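Home | News | What's On | Workshops | Contact

Category: Community news

Vindcombe workshop extends Saturday opening

The Tisden Workshop in Vindcombe will open on Saturdays from 8 July, following a grant from the Marinescu fund. The new sessions offer 20 places and are intended for residents who wish to assemble small printed parts at a shared bench.

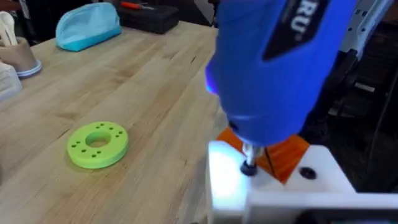

An electric screwdriver at the workshop's wooden bench.

Work at the bench covers fitting, fastening and sorting. Printed rings and discs in bright colours are used for the sorting exercises – a form of practice open to beginners of any age.

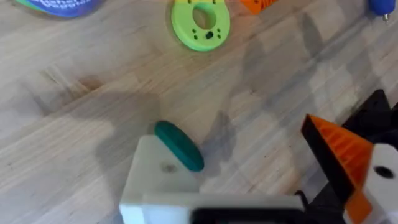
Traian Sârbu told the April meeting that he would welcome a later finish on weekdays as well, as many residents could not reach Vindcombe before the present closing time. The request will be considered in the autumn.

A total of 116 residents registered during the spring term, and 70 have asked to continue. Bench space is allocated in order of application.
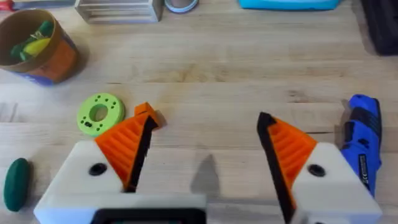
How to apply

Forms are available at the Welent desk and should be returned to Tanner MacDonald.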